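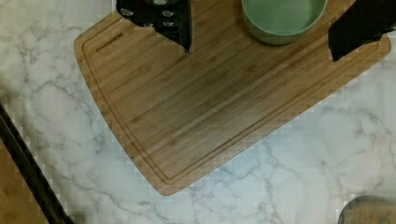

Anca Dobre

About Trudside

Trudside is a small language school for adults who have already tried a language school. We teach Romanian, Portuguese and German in the evenings, in groups of six, above a shop in Griresberg that used to sell curtains and now sells slightly different curtains.

I started it after a long spell teaching at a much bigger place, where the rooms were named after capital cities and the coursebook was on its fifth edition. By then I had taught the chapter about Marco's lost suitcase so often that I could have picked the suitcase out at an airport. My students could say that Marco was sad. Put them in front of a real person at a real lost property desk and they went pink and spoke English.

So the first thing I decided was that we would have no Marco. The second was that we'd use the kitchen, as the flat upstairs came with one and the rent was the same whether we stood in it or not. People talk better standing up. They also talk better when they need something and the person next to them has it, and most beginners can manage a sentence about a spoon some weeks before they can manage one about their ambitions.
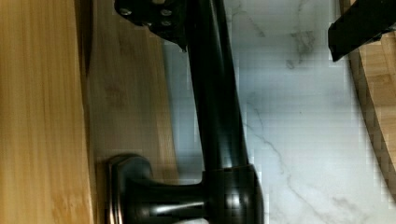 How we teach

Classes run for two hours. The first half is at the table, with paper, and is less jolly than our leaflets suggest. There are verbs. I'm sorry about the verbs, but other people got to them first and we have to use the ones they left.

The second half moves about. Beginners spend a good deal of it asking for things, refusing things and apologising, which covers most of family life in any of our languages. Further up the school we argue. The upper German group has been arguing about whether soup is a drink since before I took over the class, and their subordinate clauses are a joy.

We don't play the listening exercise three times. You get it once, at the speed it was said, and then you're allowed to ask the teacher to repeat herself, as you would with anybody. Homework is set and is short. If you haven't done it you will be asked to explain why in the language you are learning, and some people have made excellent progress this way.

There is no test at the end of term. We can prepare you for an outside exam if you need one for work or for a passport, but that's done in separate lessons, so the rest of the group can carry on about the soup.

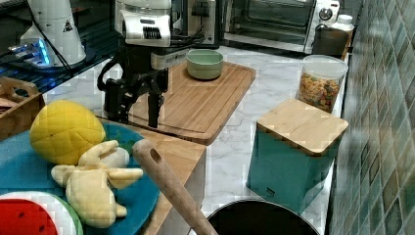

Who we are

I teach Romanian, which I grew up with, and the lower German groups, which I did not, and I think the second fact is the more useful one to a student. I remember exactly where it hurts.

The other teachers come to us part time and all have proper jobs, or at least jobs with parking. Our Portuguese comes by way of Aguiar, a two-person translation bureau down the road, who lend us a teacher each term in return for the use of our big table. We have never written this arrangement down and it has outlasted several that we did.

Our notes and word lists are kept in Drudar, a shared folder that grew a name and then a personality. Every student gets a login. The search works if you spell the word correctly, so it is of most help to people who already know it.

What we are like to deal with

We answer the phone when we aren't teaching — mornings are best — and emails within a day or so. We don't have a mailing list. Terms start when enough people have signed up, and four is enough. If your group doesn't reach four we'll ring you, say so, and give you your money back or a place in another class, whichever you'd like.

You can sit in on one class before paying. Visitors are expected to speak, but not well.

We close for most of December, and the school smells of coffee for the rest of the year.

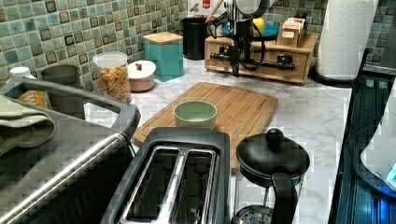

The kitchen corner, with the green bowl on its board.

The stairs are steep and there's no lift. If that's a difficulty, please tell us when you book and we will hold your class in Aguiar's front room, on the ground floor.

Page last changed 2019-07-02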